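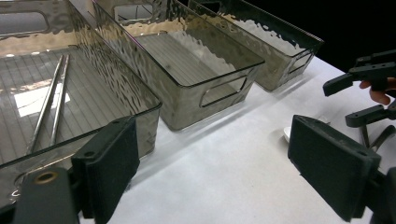 Modow Modular Drawer and Shelf System

Institutional storage for staff rooms, clinics, libraries and shared kitchens

Overview

The Modow system is a range of steel drawer cabinets, open shelving bays and fitted accessories supplied to public and private institutions. It is sold as separate components so that a purchaser may furnish a single alcove or an entire records room from one catalogue. All components share a common width and a common fixing pattern, and parts bought in different years will fit together.

The system replaces the Oltus cabinet range, which has been withdrawn from sale. Drawer runners and locks for Oltus cabinets remain available through the spare parts desk. Oltus shelves do not fit Modow uprights and should not be adapted to do so.

Components

Base cabinet. Welded steel body with a levelling foot at each corner. Supplied with either two deep drawers or four shallow drawers. The two arrangements can be exchanged after purchase, as the runner positions are already punched in both side panels. Please order the correct runner set at the same time.

Open bay. Two uprights, a back brace and four shelves. Additional shelves may be ordered singly. A bay placed beside another bay shares its upright, and the second and later bays should be ordered as extension bays.

Top panel. A flat working surface laid across one or more cabinets. Panels are held from beneath by brackets and carry no visible fixings. A cut-out for cables can be made at the factory on request. Panels with factory cut-outs cannot be returned.

Drawer inserts. Dividers, trays and label strips. Dividers are slotted and may be moved by hand. Trays rest on the drawer floor and lift out for cleaning.

Door set. Hinged doors for open bays, with or without a lock. Doors open to the full width of the bay. Allow clear floor space in front when planning a narrow corridor.

Load and placement

Each shelf is rated to carry 32 kilograms, evenly spread. The rating applies to shelves fixed at all corners with the clips supplied. It does not apply to shelves resting loosely on the uprights, or to shelves cut down after delivery.

Cabinets and bays must stand on a firm, level floor. Where carpet is fitted, the levelling feet should be adjusted once on installation and again after the first month of use. Bays fitted with doors must be fixed to the wall. Open bays must be fixed to the wall wherever the public has access to the room.

Heavy items belong on the lower shelves and in the lower drawers. Only one drawer in a cabinet should be opened at a time. The optional interlock prevents a second drawer from being opened and is recommended for schools and waiting areas.

Finishes

Steel parts are powder coated in white, pale grey or dark green. Colours are matched within an order but may vary slightly between orders. Purchasers adding to an existing room are advised to send the batch number printed on the label behind the lowest drawer, and the factory will match the colour as closely as stock allows.

Top panels are offered in white and in a light timber finish. The timber finish is not recommended beside sinks.

Care

Wipe coated surfaces with a soft cloth and warm water. A mild dish detergent may be used for grease. Scouring pads, bleach and solvent cleaners will dull the coating, and damage caused by them is not covered by the warranty.

Drawer runners are greased at the factory and need no attention in ordinary use. In dusty rooms they should be wiped clean once a year. Do not spray oil on the runners. Replacement locks are supplied with two keys, and the key number should be recorded before the keys are issued to staff.

Planning service

A room plan can be prepared from a measured sketch. The sketch should show doors and the direction in which they open, windows and sill heights, heaters, power points, and any pipes running along the skirting. A photograph of each wall is helpful but is not a substitute for measurements.

Plans are prepared by Haruna Arai and Rezaul Matubbar of the Sekiguchi planning office. The first plan and one revision are provided without charge. Later revisions are charged at the hourly rate shown in the current price list. A plan does not commit the purchaser to an order.

Purchasers furnishing a heritage building should tell the planning office at the outset. Freestanding arrangements are possible in many rooms where wall fixings are not permitted, although door sets cannot be supplied for these.

Ordering and delivery

Orders are accepted in writing from institutions holding an account. New accounts are opened on receipt of a signed application and a purchase order. Prices are reviewed each January, and a written quotation issued before the review is honoured until its expiry date.

Components are delivered flat, except for base cabinets, which arrive assembled. Delivery is made to the ground floor at the nearest accessible entrance. Carriage to upper floors must be arranged when the order is placed, and the purchaser must confirm that a lift or a clear stairway is available.

Cartons should be checked before the delivery note is signed. Damage found later must be reported in writing with the carton label number. Missing clips and brackets are sent by post at no cost.

Installation is carried out by Nerkix under a separate agreement. Purchasers who install the system with their own staff should follow the printed instructions packed with the first carton of each order. Further copies can be requested from the spare parts desk.

Warranty

Steel components are covered against faults in material and manufacture for the period stated on the order confirmation. Locks, clips and label strips are treated as wearing parts. The warranty passes to a new owner only if the components remain in the building to which they were delivered.

Claims are assessed by Minoru Hamada, Product Support. The claim should include the order number, the batch number and a short account of the fault. Parts should not be sent back until a return number has been issued.

Contacts

Accounts and quotations: Toshiko Koyama
Spare parts desk, including Oltus parts: Hinata Kikuchi
Room plans: Haruna Arai, Rezaul Matubbar
Product support and warranty: Minoru Hamada

Related pages

Modow price list
Wall fixing guide
Oltus spare parts
Account application form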